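Litbridge Adjustable Pipette Set, Second Version

Reviewed by Wing-yan Kuo
Oct 14, 2018

I manage the bench space for a virology teaching lab. Most of what we do is cell culture, dilution series and plaque assays, and nearly all of it depends on people moving small volumes of liquid correctly. Our old pipettes were a mix of three makers and at least as many ages. In January we replaced half of them with the Litbridge set, and we have used it through two terms of classes.

The set comes with three single-channel pipettes, a bench stand and a box of tips. Ours cost 637 dollars before shipping. The Prurkov set we also looked at was 700 and had the same volume ranges, with a better case.

Handling

The Litbridge is light. The plunger is softer than on our old ones, and my thumb was less sore after filling a row of plates. The first stop is easy to feel. The second stop is a little vague on the smallest pipette, and new students tend to push through it while drawing up, so they take in too much. I now have every class practice with colored water before they touch a virus stock.

The volume dial turns smoothly and has a lock. The lock is good. On the old pipettes a glove could brush the dial and shift the setting during a long dilution series, and you would find out two days later when the plaque counts made no sense.

The numbers in the display window are small. Under the hood light, with the sash down, I have to tilt the pipette to read them.

Accuracy

I checked each pipette by weighing water on the balance when the set arrived and again at the end of the spring term. The largest one was fine both times. The middle one was fine at the top of its range and read slightly low at the bottom. At 100 microliters, where we use it most, I had no complaint. The smallest drifted over the term and I had to adjust it. The tool for this is in the box, but the printed directions are poor – the drawing shows the older model, and the screw is on the other side now.
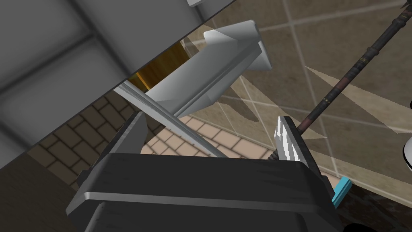
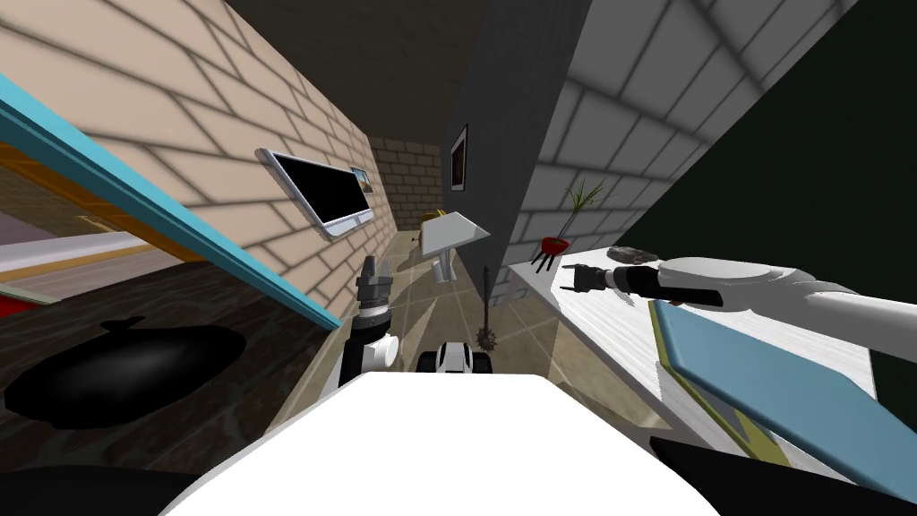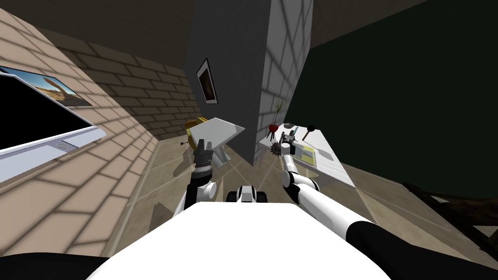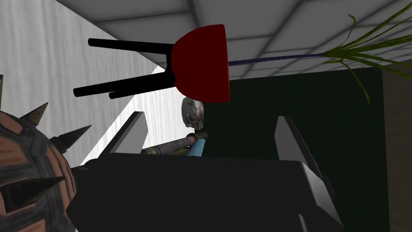
Cleaning and sterilizing

The lower part comes off with one press and can go in the autoclave. The handle can't, so we wipe it with ethanol and leave it under the UV lamp. After several months the gray grip on one handle has gone slightly yellow. It still works the same.

The seals need a thin coat of grease after sterilizing. Litbridge supplies a small tube, and ours ran out before the end of the first term. The replacement is sold separately and took a long time to arrive.

Tips

Litbridge would like you to buy its own tips. They fit well and eject cleanly. We also tried Ko filter tips, which we buy in bulk for the RNA work, and they fit the two larger pipettes without trouble. On the smallest they sit a bit loose and need a firm push. Stimov tips did not seal on any of the three, and I would not use them.

The bench stand

It holds the three pipettes upright and takes up little room. The base is too light, though. If you take the largest pipette from one side, the stand tips toward the other. We stuck ours down with double-sided tape.

Would I buy it again

For teaching, yes. The dial lock and the soft plunger matter more to us than the small display, and the price is fair for three pipettes that can be taken apart and cleaned. For a research group doing a lot of work at very low volumes I would look at the Prurkov first, or at least plan to check the smallest Litbridge every month.

Service has been average. I wrote to them once about the wrong drawing in the directions and got a corrected page by email after a week. The new page is clear, so ask for it when you order.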